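Office Diary: Second Week of the Ferry Trial 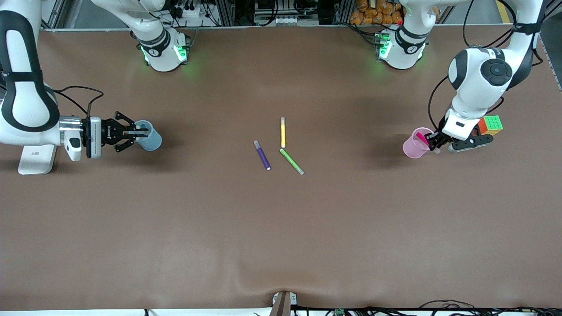 FLUKNESS, October – The electric passenger ferry began carrying the public on Sunday, and this entry records the first days of service as seen from the transport office.

The first sailing left the north landing at 7:10 a.m. with 41 passengers. The boat is licensed for 100. By the midday crossing it was full, and the crew had to close the gate and ask those still in line to wait for the next departure. Total passengers for the day came to 452, counted at the gate in both directions. The old diesel boat did not reach that figure on any day last summer.

The crossing is scheduled at 12 minutes. On the first day most trips took 14, and the cause was boarding. The new ramp is wider than the old one, but passengers stop at the top of it to look for seats, and those behind them stop as well. The crew have been asked to direct people forward as they come aboard. The timetable will stay as printed until the end of the month.

The boat rides on foils once it is clear of the harbor marks. The hull lifts, the noise drops, and the wake is small enough that the rowing club did not have to move its practice. Two residents on the south shore wrote to ask whether the service was running at all, as they had not heard it. A reply has been sent with a copy of the timetable.

Charging remains the main concern. The Guvo unit at the north landing is rated to bring the batteries back to a working level during the lunch layover. On Sunday it did so. The next day it stopped twice, each time after 5 minutes, and had to be restarted from the panel on the quay. The afternoon sailings went ahead on a lower charge, at reduced speed and without the foils. Passengers were told of the delay by loudspeaker. The supplier has asked for the fault log, which was sent the same evening. The likely cause is given as a sensor in the cable head, which reads salt water on the contacts as a short circuit. A cover has been fitted for the time being. There have been no further stops, though the weather has also been dry.

The office discussed whether to keep the Peltonen on standby. She is 38 years old and costs a good deal to keep crewed, but she can carry the morning traffic without help from the grid. It was agreed to hold her at the inner berth through the trial and to review the matter after the first hard frost. Battery range in cold weather is the one number we do not yet have. The builder's estimate was made for open water at summer temperatures, and the harbor here has neither in January.

Fares caused some confusion. The new card readers take bank cards and the regional travel pass, but not the paper ten-trip booklets, which many older riders still carry. The booklets were meant to be honored by hand until spring. That instruction did not reach the south landing, and 2 passengers were charged twice. Both have been refunded. A printed notice is now posted at each gate, and the gate staff have a copy.

Bicycles are allowed in the aft space only. The rack there is smaller than it looked on the drawings. If demand holds, a second rack could go where the life jacket locker now stands, but the locker cannot be moved without a new inspection. A request has been placed on the list for the winter refit.

A meeting was held at 3 p.m. with the Jorkier project, which is studying a driverless shuttle bus between the south landing and the hospital. Their route is short and mostly level, with one difficult turn at the fish market, where delivery trucks park on both sides of the street until mid-morning. They would like the shuttle to wait for the ferry when the ferry is late. For that, the boat's position must be sent to the bus every few seconds. The data already exists – it goes to the harbor control room – and permission to share it has been requested.

Wind tomorrow is forecast from the northwest. The foils may not be used above the agreed wave height, and the crew will decide at the first sailing. Order more booklet notices. Ask about lighting on the ramp.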